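Hakala Handwritten Recipe Cards
README for the June 2009 release

What you've downloaded is a collection of 2,000 recipe cards, typed up line by line from the handwritten originals. They came out of kitchen drawers, cookie tins and church cookbooks-in-progress in Okari and Deston, and they are a joy to read. There are cards for rhubarb pie with no crust instructions at all (everybody knew how), cards with arguments in the margins, and one for pickled beets that turns into a letter halfway down. I've been living with these for a long time and I still find new things in them!

The cards are useful for anybody interested in home cooking, handwriting, local spelling, or how measurements change as a recipe gets passed along. You don't need special software. Everything is plain text.

What's in the folder

cards.txt has the typed cards, one after another, with a blank line between them. Each card starts with its card number, then the title as written, then the body.

index.txt lists every card number with its title, the town it came from, and a category. There are 15 categories, and "bars and squares" is by far the biggest, which will surprise no one who has been to a potluck in Deston.

marks.txt explains the signs we use for crossed-out words, stains, added notes and so on.

changes.txt is the running list of fixes.

How the cards were typed

Every card was typed twice, by two different people working separately, and then the two versions were compared. Where they disagreed we went back to the card. Spelling was left alone, so you'll find "vanila," "shortning" and a really lovely "cinnamin" that shows up on a whole family's worth of cards. Line breaks follow the original. Abbreviations are not spelled out, and that goes for the maddening lowercase t, which can mean teaspoon or tablespoon depending on who was writing.
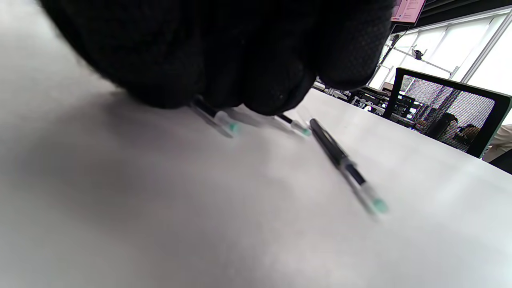
Can I tell which cards were written by the same person?

Sometimes. If a batch came from one household and the handwriting clearly matched, the index gives those cards the same hand letter after the card number. Cards without a letter haven't been matched to anything, and they may well share a writer with cards elsewhere in the set.

Marks used in the text

Square brackets hold anything we couldn't read for certain, with a question mark inside: [nutmeg?]. Three dots in brackets mean we couldn't read it at all. A slash on each side means the word was crossed out but still legible. Curly brackets hold notes added later, usually in a different ink and often by somebody with opinions. "{too sweet, use half}" is a favorite of mine.

Ingredients nobody sells anymore are left as written. Same for oven directions like "quick oven" and "slow oven." We thought hard about adding temperatures and decided against it — the cards should say what the cards say.

Known problems

Cards from the Pronda batch got wet at some point before we received them, and a lot of them have gaps near the bottom edge. Expect missing baking times.

The category for 5 of the cards is simply "unknown." One is called "Aunt's Good One" and lists flour, lard, and "the rest."

Fractions were a headache. A handwritten 1/2 and 1/3 can look nearly the same, and where both typists guessed differently we kept the guess that made a recipe that would hold together, with a question mark. Please be careful with those if you're studying amounts.

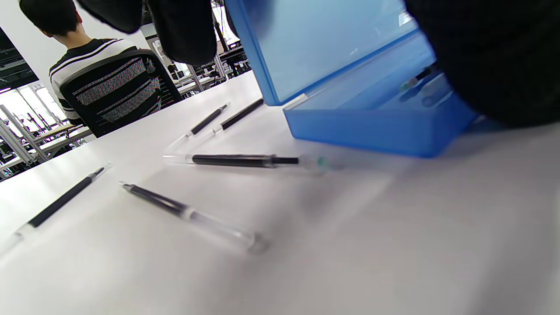
Duplicates are left in on purpose. The same oatmeal cookie turns up again and again with tiny differences, and following it from card to card is one of the best things you can do with this collection. Watch what happens to the raisins.

Using the collection

Copy it, print it, cook from it, teach with it. If you publish something, please call it the Hakala Handwritten Recipe Cards and mention the release, so readers know which version you had. Family names were removed from the cards before release, and we ask that you don't try to put them back.

Corrections are very welcome. Send the card number, the line, and what you think it should say. The next release is planned for September and will include a batch of canning cards from Okari — mostly tomatoes, plus a watermelon rind pickle that I can't wait to share.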